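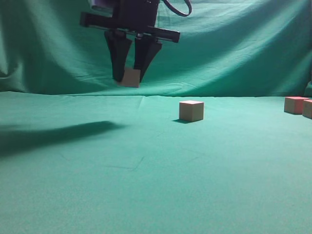 작은 정물 연출 4강: 나무 큐브와 초록 천
Fletent 공방 기초반 강의 노트

오늘 다룰 것
- 작은 나무 큐브를 고르고 다듬기
- 천으로 바닥과 배경을 한꺼번에 만들기
- 주름을 살릴 곳과 펼 곳 정하기
- 빛 한 방향으로 면 나누기
- 실습과 다음 주 과제

지난 시간에 과일과 그릇을 그렸으니 이번 주는 시시하다고 느끼는 분도 있을 것 같아요. 나무 큐브 한 개와 천이 거의 전부니까요. 그런데 저는 한 학기 수업 가운데 4강이 제일 좋습니다! 사과는 대충 그려도 사과처럼 보이는데, 큐브는 모서리 하나만 어긋나도 금방 티가 나거든요. 그만큼 연습한 만큼 눈에 보이고, 수업이 끝날 때쯤이면 다들 스케치북을 서로 돌려 보느라 정신이 없습니다.

1. 큐브 고르기

공방 서랍에 있는 큐브는 Sang에서 나온 무도장 나무 블록입니다. 색을 칠하지 않은 밝은 나무색을 고르세요. 연한 베이지나 옅은 황갈색이면 아주 좋습니다. 니스를 바른 블록은 윗면에 조명이 하얗게 맺혀서 처음 연습할 때는 다루기 까다로워요(나중에 일부러 쓰는 날이 옵니다. 7강에서요!).

큐브를 손에 쥐면 제일 먼저 모서리를 봅니다. 칼로 자른 듯 날카로운 것도 있고 사포로 살짝 굴린 것도 있는데, 둘은 그릴 때 완전히 다릅니다. 날카로운 모서리는 밝은 면과 어두운 면이 선 하나로 딱 갈리고, 굴린 모서리는 그 사이에 아주 가느다란 중간 톤이 생겨요. 그 중간 톤을 찾아내는 순간이 정말 짜릿합니다. 처음에는 안 보이다가 한번 보이기 시작하면 책상 모서리, 냉장고 모서리, 지우개 모서리까지 전부 눈에 들어와요.

다음으로 나뭇결. 마구리면, 그러니까 나이테가 잘려 나온 면은 옆면보다 조금 어둡습니다. 같은 빛을 받아도 그래요. 스케치북에 명도를 적을 때 "그늘이라서 어두운 것"과 "마구리라서 어두운 것"을 따로 표시해 두세요. 기호는 마음대로 정해도 됩니다. 저는 그늘은 빗금, 마구리는 점으로 적습니다.

다듬기는 간단히 합니다. 고운 사포를 책상에 깔고 큐브 쪽을 움직이세요. 반대로 하면 면이 둥글게 깎입니다. 가루는 마른 붓으로 털고, 물티슈는 쓰지 마세요. 결이 일어납니다.

2. 천 하나로 바닥과 배경까지

초록 천을 쓰는 이유를 매번 물어보시는데, 대답은 간단합니다. 나무색이 예뻐 보여요! 청록에 가까운 초록 앞에 베이지색 나무를 두면 따뜻한 색이 확 살아납니다. 흰 종이 위에서는 누렇게만 보이던 큐브가 초록 위에서는 꿀빛이 돌기도 하고요. 한번 번갈아 놓아 보세요. 말로 설명하는 것보다 훨씬 빠릅니다.

공방에서 쓰는 천은 Dakido 무광 면 원단으로, 한 마에 3,728원에 들여왔습니다. 집에서 연습할 분은 꼭 같은 천이 아니어도 괜찮고, 안 쓰는 커튼이나 침대보도 좋습니다. 광택이 도는 천만 피하세요. 공단이나 새틴은 주름마다 하얀 줄이 생겨서 시선을 전부 가져가 버립니다.

설치 순서
가. 탁자를 벽이나 봉에서 한 뼘쯤 뗍니다.
나. 뒤쪽 천을 먼저 겁니다. 집게는 촘촘하게 물리되 천을 팽팽하게 당기지 않습니다.
다. 탁자 위에 같은 색 천을 덮고, 손바닥으로 가운데에서 바깥쪽으로 쓸어 줍니다.
라. 뒤쪽 천의 아랫단이 탁자 천 뒤로 내려가게 정리합니다.
마. 의자에 앉아서 봅니다. 서서 보면 안 됩니다. 그릴 때의 눈높이에서 확인해야 해요.

배경과 바닥이 만나는 줄을 우리는 수평선이라고 부릅니다. 천 한 장을 부드럽게 휘어 내려서 이 줄을 없애는 방법도 있고, 두 장을 써서 남겨 두는 방법도 있습니다. 4강에서는 남겨 둡니다. 수평선이 있으면 큐브의 윗모서리가 그보다 높은지 낮은지 바로 비교할 수 있어서 형태 잡기가 한결 수월합니다.

3. 주름 이야기

제가 제일 좋아하는 부분입니다. 같은 천인데도 빛을 받은 자리는 민트색에 가깝고, 접혀 들어간 자리는 짙은 청록으로 가라앉아요. 물감 상자에서 초록을 하나만 꺼내 온 분들은 여기서 당황합니다. 초록 한 튜브에 흰색을 섞은 것, 파랑을 조금 섞은 것, 갈색을 아주 조금 섞은 것까지 미리 짜 두세요.

주름은 크게 두 종류로 나눠 보면 편합니다.

늘어진 주름. 천이 제 무게로 처지면서 생기는 넓은 물결입니다. 경계가 흐릿해서 붓을 눕혀 칠하기 좋고, 시선을 옆으로 천천히 흘려보냅니다. 넓은 배경에는 이쪽이 잘 어울려요.

뭉친 주름. 집게로 집은 자리나 천이 남아 겹친 자리에 생깁니다. 그림자가 진하고 경계가 또렷합니다. 화면 구석에 한 군데쯤 있으면 배경이 심심하지 않은데, 큐브 바로 뒤에 오면 큐브의 모서리와 싸웁니다. 대각선 주름이 큐브 옆모서리와 나란히 놓이는 경우가 제일 곤란해요. 그럴 때는 큐브를 돌리지 말고 뒤쪽 천을 살짝 옆으로 밀어 보세요.

바닥 쪽은 거의 편 상태로 둡니다. 잔주름 위에 큐브를 올리면 한쪽이 들려서 수직이 안 맞고, 그림자의 가장자리도 울퉁불퉁해집니다. 다리미까지는 필요 없고 분무기로 아주 살짝 적셔 쓸어 주면 금세 펴집니다. 마른 다음에 큐브를 올리세요!

그리고 천을 만지는 재미에 빠져서 실습 시간 절반을 보내는 분이 매 학기 계십니다. 이해합니다. 저도 그래요. 그래도 10분만 쓰고 연필을 잡읍시다.

4. 빛과 세 개의 면

조명은 왼쪽 위에서 하나만 켭니다. 천장등은 끄세요. 정면에서 살짝 돌려놓은 큐브에서는 윗면, 왼쪽 면, 오른쪽 면이 보이고, 각각 밝음, 중간, 어두움이 됩니다. 이 순서를 먼저 스케치북 귀퉁이에 작은 네모로 칠해 두고 시작하세요. 귀찮아 보여도 이 작은 네모가 나중에 그림을 여러 번 살립니다.

초록 천 위의 큐브에는 재미있는 일이 하나 더 생깁니다. 어두운 면의 아래쪽에 초록빛이 슬며시 올라와요. 천에 닿은 빛이 튀어 올라 나무에 묻는 겁니다. 반사광이라고 부르는데, 처음 찾은 분들은 꼭 소리를 내십니다. 잘 안 보이면 눈을 가늘게 뜨거나 큐브 밑에 흰 종이를 넣었다 빼 보세요. 빠지는 순간 색이 달라지는 게 보입니다.

주의할 점은 이 초록을 너무 세게 칠하지 않는 것. 반사광이 아무리 예뻐도 밝은 면보다 밝아질 수는 없어요. 어두운 면은 끝까지 어두운 면으로 남겨 둡니다.

그림자도 봅시다. 큐브에 바짝 붙은 그림자는 진하고 또렷하며, 멀어질수록 연해지고 가장자리가 풀립니다. 검정으로 칠하지 말고 천 색을 어둡게 만들어 칠하세요. 바닥이 초록이면 그림자도 짙은 초록입니다. 큐브가 천에 닿는 바로 그 줄, 거기에만 제일 진한 색을 가늘게 넣어 주면 큐브가 묵직하게 내려앉습니다.

5. 바닥에서 띄워 보기

큐브를 바닥에서 들어 올리면 그림이 완전히 달라집니다. 그림자가 물체에서 떨어져 나가고, 접점의 진한 줄이 사라지고, 눈높이보다 높이 들면 윗면 대신 밑면이 보이기 시작하죠. 짝과 번갈아 손으로 들어 주면서 짧은 크로키를 해 봅니다.

볼 것
- 큐브의 아랫변이 수평선보다 위인가, 아래인가
- 뒤에 오는 것이 배경 천인가, 바닥 천인가
- 그림자가 바닥 어디에 떨어지는가
- 밑면이 보인다면 얼마나 납작한가

특히 큐브가 수평선 높이쯤에 걸릴 때를 꼭 그려 보세요. 물체의 변과 배경의 줄이 겹치면 깊이감이 헷갈립니다. 조금만 올리거나 내려도 공간이 확 열리는데, 그 차이를 나란히 그려 두면 구도 공부로 이만한 게 없어요.

6. 실습

큐브를 바닥에 놓고 한 장, 띄워서 한 장, 모두 2장입니다. 연필로 형태를 잡고 색은 수채나 색연필 중에 편한 것을 쓰세요. 배경 주름은 전부 그리지 말고 큰 흐름만 골라서 넣습니다. 어떤 주름을 뺐는지 뒷면에 한 줄 적어 주시면 같이 이야기할 때 정말 좋습니다.

막힐 때 살펴볼 곳
큐브가 찌그러져 보인다: 세로선이 서로 나란한지 먼저 보세요.
큐브가 떠 보인다: 바닥에 닿는 줄이 너무 연합니다.
배경이 앞으로 튀어나온다: 주름의 가장 어두운 곳이 큐브의 가장 어두운 곳보다 진하지 않은지 비교합니다.
나무가 플라스틱 같다: 세 면을 너무 고르게 칠했습니다. 마구리면에 결을 조금만 넣어 보세요.

정리할 때는 큐브를 Jernia 상자에 넣고, 천은 접지 말고 봉에 말아 주세요. 접은 자국은 다음 반이 그릴 때까지 안 없어집니다.

7. 과제와 준비물

집에 있는 작은 나무 물건을 하나 골라 천 위에 놓고 그려 오기. 도장, 실패, 체스 말, 빨래집게 모두 환영합니다. 천 색은 자유인데, 나무와 다른 계열로 골라 보세요. 남색도 좋고 자주색도 정말 근사합니다!

재료실에서 나무 큐브를 사 가실 분은 개당 1,000원이고, 화요일 수업 전에 말씀해 주시면 모서리 상태를 같이 보면서 골라 드립니다. 다음 주에는 큐브를 여러 개 쌓습니다. 스케치북은 조금 큰 것으로 가져오세요.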